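**March 1, 2021 - kitchen bench rules, hand-held gripper work**

Carried on from the last page. Went through the draft handling rules again, this time the section on thin and see-through items, and it needs more work than the section on bowls and lids did. Notes below are for me and for whoever picks up the Ternum folder next.

Rule as it stood: "Close on the item until it is held." Too vague. Two people reading that will do two different things with a plastic sheet. One squeezes hard straight away, the other stops as soon as the fingers meet. The Skosusance draft has the same gap, so no help there.

New wording, to be tried for the rest of March:

- Bring the fingers in on either side of the sheet with the sheet hanging straight between them. No pinching at a slant.
- Close in one movement. Do not open and re-close unless the sheet has dropped. If it has dropped, stop, log it as a drop and start a new run.
- Hold for 2 seconds before moving off.
- Keep the finger tips in view of the camera for the whole hold. If the body of the gripper hides them, the run does not count.
- Same hand for the whole set.

The last one was argued over. I have left it in for now and put a question mark beside it in the master copy.

Blades and rough edges. Anything with slots or teeth (graters, peelers, slicers) counts as a sharp item in our list whatever the handle is made of. The free hand stays off it while the gripper is above it. This was already in the Vitale safety sheet but not in ours, and I would sooner have it written twice.

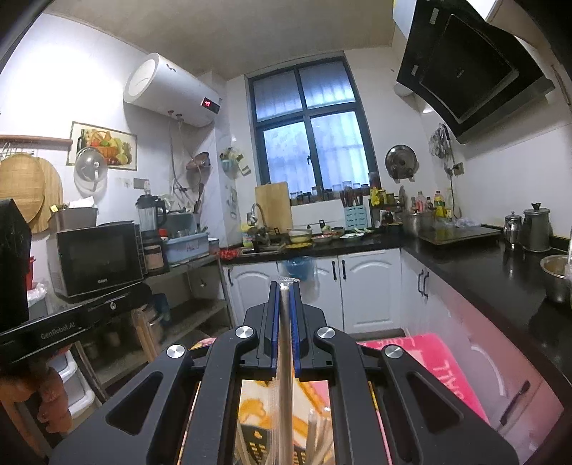

*Thin sheet between the blue-edged fingers, grater below. Goes with the new wording, first point.*

Surroundings. The rule on working in a real kitchen says the room stays as it is, and I want to keep that. No tidying of shelves, no taking things down off the walls. What we do need is a check before each set:

- Hob off and cool. Check by the knob or panel, then by hand held above it.
- Nothing of glass within reach of the elbow on the working side.
- Floor dry where the operator stands.
- Bags hanging from the counter edge are fine as long as they are not in the walking line.

Food left out on the counter is allowed. It must not be moved halfway through a set, as the runs then do not match.

Logging. We agreed 80 runs per item type, and a full block is 1000 runs over all types. A spoiled run is kept and marked, never deleted. I found 3 in the Kamo log with no reason given, only a cross. A cross is not a reason. Use the short codes on the inside cover: D for drop, H for hidden tips, S for slip, O for other, and if it is O then write a line.

Also add to the rules: wipe the fingers between item types. Grease on them changes the grip and then the plastic results are no use to compare with anything.

Still open:

- Is 2 seconds long enough for the hold on plastic? Seems so on paper - try longer on a few and compare.
- Who signs off the check list when one person is working alone. At present it is the same person who does the runs, and I am not happy with that.
- Whether stiff card belongs with thin items or with boards.

Printed copy of the new wording is in the front of the folder. Old one struck through and kept behind it.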